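Bedivum Cube Stacking Kit
Tabletop set for arm learning research, from the Plellness workbench

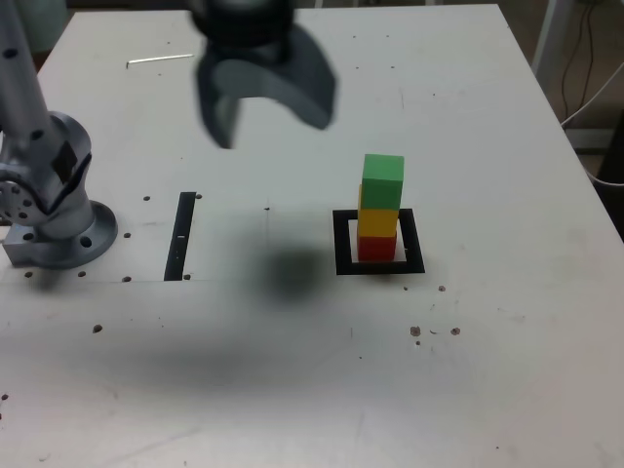
Can I use the kit to compare two training methods fairly?
That's exactly what I built it for. You get the same cubes, the same marked square and the same scoring sheet for every run, so the only thing that changes between two columns of results is the method you're testing.

Right, a bit of background, seeing as people keep writing in to ask where the kit came from. I'd been working on a way of teaching an arm to stack by showing it a small number of good demonstrations and then letting it practise from the awkward positions, the ones where it usually goes wrong. I call it Ofori, and the write-up comes in the box. The trouble was that every time I thought I had a result, I'd find I'd moved the table, or swapped a cube for a slightly fatter one, and the whole week's numbers were useless. Very annoying! So I stopped fiddling with the method for a while and sorted out the bench instead.

The task is red at the bottom, yellow in the middle, green on top, all of it inside the black square. It sounds like a toy problem (my sister calls it my expensive baby game) but it's a lovely test, as a small mistake with the yellow cube turns into a big one by the time the green goes on. In the picture at the top of the page the green sits slightly back from the two below. Under my rules an offset like that is fine so long as the stack stands by itself with the gripper clear of it. I went back and forth on this for ages. A stricter rule looks tidier on paper, but then you end up measuring how well you laid out the bench that morning.

What I found with it

I ran 215 trials of the Ofori method, every one scored on the sheet that comes with the kit, and 96 of them were full three-cube stacks that stood. That's less than half, I know. My plain copy-the-demonstrations version did noticeably worse on the same bench, mostly on the last cube, and I'd much rather publish a modest number that somebody else can get than a shiny one they can't. Have a go and tell me if yours comes out differently, I do want to hear.

The bit that surprised me was where the gains came from. I'd expected the practice runs to help with picking up, and they hardly touched it. Nearly all the improvement was in letting go. The arm learned to open the fingers and lift straight up without dragging the top cube along with it, and I spent a happy afternoon just watching it do that.

What's in the box

Cubes in red, yellow and green, with spares in each colour
Black marking tape for the square, plus a card template to lay it out
Score sheets (paper) and the same thing as a spreadsheet
The Ofori write-up, with all of my settings
Start position cards, shuffled and numbered

The arm, the gripper and the table aren't included. My own table is white and well scuffed, and I quite like that, as a method that only works on a spotless surface isn't much use to me. If yours is brand new, carry on as you are and write "new table" on the sheet.

Setting it up

Allow yourself 2 hours the first time. Lay the square somewhere the arm can reach without stretching, and check all four corners before you press the tape down hard (I've peeled mine up more often than I'd like to admit). Then work through the start cards in order. Please don't skip the ones that look impossible! They're in there on purpose, and leaving them out will make your figures look better than mine for no good reason.

Keep the lighting the same across both methods if you can. I lost three days to a sunny window and I'm still cross about it.

Does it work with my arm?

If the gripper can open wider than a cube and you can send it commands from your own code, then I'd expect so. I haven't tried the kit with suction cups. Lellano, who make the score sheet software, have a version that logs straight from a script, and you can ask for that when you order.

Changes in this edition

The template is stiffer card now, the old one curled. The score sheet has a separate box for "stacked, then fell", which used to get lumped in with the failures and hid quite a lot of interesting behaviour. The start cards are unchanged, so results from the first edition can still be set beside new ones.

Ordering

Kits are packed in small batches and the next batch goes out in September. Drop me a line through the contact form with your address and the name of your lab or school, and mention it if you only need spare cubes, as I sell those separately.

Page last updated June 14, 2024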